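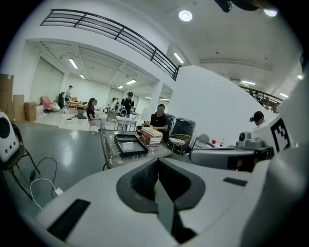 Iveta asked in the morning whether the rules for the hand-held grippers are rules or only advice, because in the last version we wrote "should" in almost every line and people read "should" as "if you have time". She is right. So today I went through the sheet with Vilém, and I write down what we changed and what stays open.

Notebook entry, May. Plamholm hall, ground floor.

1. Marker panels. The old text said "keep the marker clean". Now it says: look at the square marker before each session, wipe it with the dry cloth, do not touch the printed side with fingers. If a corner is lifting or the print is scratched, the gripper goes to the shelf with a yellow tag and it is not used until the marker is replaced. Until now some of us pressed the corner back with the thumb and continued. I did it too, in April, and then lost an afternoon looking for a calibration error that was only a bent corner.

2. Calibration. Check at the start of the day and again after lunch. Also after every fall, also a small one. Vilém wanted to check after each battery change, but I think this is too much and people would start to skip all the checks. We agreed to leave it out for a month and compare the numbers. The limit stays as it was: if 3 recordings in a row fail the check, stop and call Svatopluk. Do not try a fourth one "to be sure".

3. Cables. This took the longest. The rule from Kolář (they lent us their safety sheet in winter) is that no cable may cross a walking path without a cover. Our tables are in the open hall, with people passing behind, and so I copied this rule word for word. For cables lying on a table there was no rule at all. We wrote a new one: on the table a cable can lie free only if it is not in the reach of the working hand, otherwise it is coiled and put to the side. A plug which is not in use should be – no, must be – away from the edge.

4. People in view. Everybody who works in the hall has signed the paper, but visitors have not. Alžběta keeps the list. New rule: before recording, the operator says aloud "recording" and waits for an answer from the neighbouring tables. Faces are blurred in processing in any case, but I don't want that we rely on the processing. A person who says no is not asked for a reason, we turn the table or wait.

5. Objects. Only things from the agreed set go on the work table. Private cups, phones and keys stay outside. Books are allowed, they are in the set. Small bottles are allowed only closed. When an object is added, it gets a line in the Skokora file the same day, with name, weight and who brought it. At the moment 14 lines have no weight. I will weigh them myself, it is faster than to write reminders.

6. Hands and sleeves. Short sleeves or sleeves fastened at the wrist. No rings on the hand that holds the trigger. Birger asked in an earlier discussion if this is really necessary when the gripper has so little force. The force is small, yes, but a ring scratches the shell and can catch in the slot.

7. Breaks. Maximum 18 minutes of continuous work with the tool in one hand, then change the hand or rest. Svatopluk thinks the number is strange. It is strange, it comes from the Bustton trial where we had complaints about the wrist after 20, and I took off a little. If somebody has a better reason for another number, please write it here.

Wording. I replaced "should" with "must" in points 1, 2, 3 and 4. In 5, 6 and 7 I left "should" in two places where I can imagine an honest exception. Iveta, please read it as if you are new here and mark what you don't understand.

Open:
– Who may remove a yellow tag? Now it is anybody, which I don't like.
– Storage is at 1,270 recordings and the old ones have no note about which version of the rules was valid. Vilém proposes to put the version number in the file header from now. For the old ones we only know the month.
– Translate point 4 for visitors and hang it by the entrance, in big letters.
– Ask Kolář if we may quote their sheet with their name.

16:40, added: Alžběta says the answer from the neighbouring tables is hard to hear when the upper level is full. A raised hand is enough then. Changed in point 4, printed copy not yet.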